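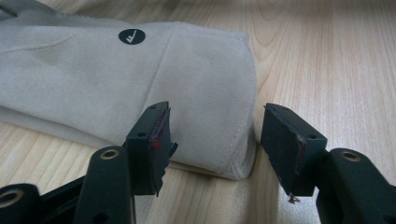

Kullham Gripper Club — questions we get asked a lot

I run the sign-ups and answer the emails, so I've typed up the things people ask me most. If yours isn't on the page, drop me a line and I'll add it (eventually — I'm slow in exam season).

What does the club do?

We teach a robot arm to tidy a desk. We do it by picking things up ourselves with a hand-held gripper that has a camera on it, over and over, and then using those recordings to train the arm. One go at a task, from start to finish, is what we call a take. The whole project is called Jula, and the arm lives in the room next to the workshop.

Do I need to know how to code?

No! Half the work is done with your hands. If you can squeeze a handle and keep your wrist steady you can record takes on your first evening. People who want to do the training side can pair up with someone who already does it, and there's a beginners' Python hour before the main session if you fancy it.

When do you meet?

Saturday, from ten until the building shuts at four. You don't have to stay the whole time. Sessions on the grippers are 90 minutes each and then we swap, as your forearm will be complaining by then.

What sort of things do you pick up?

Soft stuff and hard stuff, and we try to mix them. Cloth pouches are my favourite because they never fold the same way twice, and the arm is still pretty hopeless at them. Boxes and trays sound easy until you try to get hold of a thin wall without shoving the whole thing across the desk. You're welcome to bring something from home as long as it isn't sharp, full of liquid or precious to you.

How many takes have you got so far?

1,532 in the folder as I write, and 406 of those are pouches. Not all of them are good. We go through them together and bin the ones where somebody sneezed, dropped the gripper or forgot to press record until halfway through.

Why do the fingers look so battered?

They're club fingers and they get used hard! The pads wear at the edges first, then bits start to come away. We change them when they stop holding things properly, and I've given up trying to keep them pretty. If you notice a pad slipping, put a note on the whiteboard with the gripper's number. Please don't superglue it back on — we've been there and it took a whole afternoon to undo.

Can I enter the Dondemance with you?

Yes, if you've been to at least four sessions. It's the student tidy-up contest we go to every spring, and each team gets a desk, a pile of objects and a container to put them in. You find out what the container is on the day, which is why we practise with several.
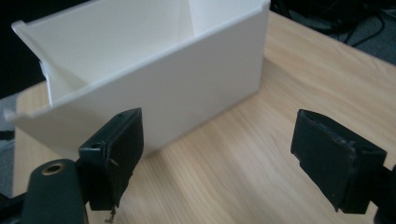 Last year's newcomers told me they'd have liked more warning about the contest, and one wrote that the practice desk "felt nothing like the real thing, it was far too quiet and there was always loads of time". Fair point. We now run one noisy, timed round a month, with the radio on and people wandering past.

What does it cost?

Nothing to come along. Diekmann, the hardware shop on the corner, gave us 400 pounds towards parts this year, and that has kept us in screws and pad material. If you join the contest team you pay your own train fare.

Can I take a gripper home?

Sorry, no. We only have a few and they need to be on the charger and ready for the next lot. You can take the printing files home though, and a couple of members have built their own.

I'm left-handed, is that a problem?

Not a bit. The grippers work either way round, and left-handed takes are useful to us. Come and add some!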